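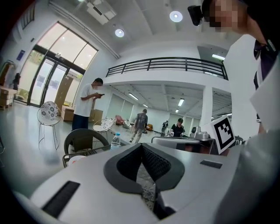

Shared workshop in Lurkstead builds its own hand-held gripper

Members of the Jadov workshop in Lurkstead have spent the summer building a hand-held gripper that records how a person picks things up, with the aim of using the recordings to train a small robot arm.

The project, named Graltix, is run by Hidayah Goh, a workshop member who repairs sewing machines for a living. Work started on her dining table and moved to the shared space when the test area got too big for the apartment.

The gripper has a light gray housing with dark padding and black mesh in a V-shaped section at the center. The person using it holds the tool and does an ordinary job with it, such as moving a cup from one side of a table to the other. A camera on the tool records the whole movement. There are no motors in it. The fingers close when the user squeezes a trigger, and a spring opens them again.

The group tests on the ground floor, in the open area near the glass doors. A square black-and-white marker is mounted upright on a white board there. Software looks for the marker's pattern in the video and uses it to work out where the gripper was during each movement.

"We tried it without a marker first," Goh said. "The path drifted so far that one recording had the cup ending up under the floor."

Graltix has 884 usable recordings so far. The group wants 1000 before it starts training, and Goh expects to get there before the end of August. Most of the recordings cover three jobs: picking up a cup, folding a dishcloth in half and putting a spoon in a drawer. The dishcloth has given the most trouble. It slides on the test surface, and the first set of rubber fingers could not get under the edge of it.

Those fingers have been replaced twice. The current pair was cast in softer rubber from a printed mold and has a thin lip at the tip. Goh said the lip tears after heavy use, so the group keeps spares in a drawer by the sink and writes the change on a card -- without the card, recordings made with old and new fingers get mixed together.

The housing has gone through its own changes. An early version was printed in one piece and split along the top when it was dropped on the stairs. The present one comes apart into sections, and a broken section can be printed again overnight.

The parts for one gripper cost the group $70, not counting the camera, which a member already owned. Fasteners and springs came from Aryee, a hardware store two streets away that lets the workshop buy small quantities from open boxes.

The arm itself is not finished. Two of its joints run well and a third, at the wrist, still has too much play in it. Goh said a new bearing is on order. Until it arrives, the group is using its evenings for recording and for sorting through what it has.

Sorting takes longer than recording. Each clip has to be watched at least once, and clips where the marker is blocked by a hand or a sleeve are thrown out. Members do this at home on their own computers and enter the results in a shared spreadsheet. Some evenings produce very little that can be kept. One session in early summer was lost completely when the clock on the camera reset itself and the times no longer matched the notes.

The recordings stay on a drive at the workshop. Members agreed at the start that footage showing people would not be posted online, and that only the drawings and the parts list would be shared. Both are kept in a binder at the front desk, and copies can be made at the workshop's printer.

Goh said she has been asked whether the arm will do anything useful once it works. Her plan is to have it lay out teaspoons for the workshop's open evening. She has also started sketching a smaller gripper for people with narrow hands, after two members said the trigger was hard to reach.

Graltix sessions begin at 6:30 p.m. and are open to all Jadov members. People who want to record need to go through a short practice run first, and should wear sleeves that do not hang past the wrist. The next job on the list is putting the lid on a jar.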